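Shot clock faults at the Zonham gym

Sat 17 July
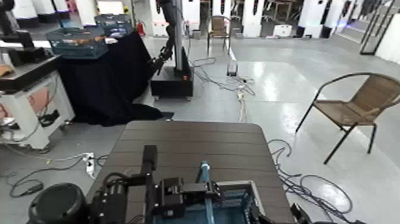 What went wrong in the second quarter

I keep the table for our under-17 girls, and on Thursday the shot clock reset itself 5 times before half-time. The referee, Raphaël Hoarau, stopped play on each occasion and we went back to the paper log. Plangate won 63 to 58, and no basket was disputed afterwards.

The console is a Salazar unit with a wired link to both displays. The game clock held its time throughout. Only the shot clock channel dropped, and always at the east end. That points to the cable run or the socket under the east basket. The console itself I would leave alone for now.

Checks so far

Kenta Chiba swapped the two display leads on Friday evening and ran full periods with nobody on court. The fault stayed at the east end with either lead. He then opened the wall socket and found one conductor held by two strands. It has been cut back and clamped again. We had no resets in the next hour, but the old fault was intermittent too, so I am not calling it fixed.

The error counter on the console read 2697 before the repair. I have written that inside the lid. Please add the new reading after each match.

Procedure until further notice

If the display blanks, the operator raises a hand and says the last figure aloud. The scorer writes it down with the game clock time. Play stops at the referee's whistle only. Honeylyn Soriano has the spare stopwatch and will be at the table for the Ekari fixture.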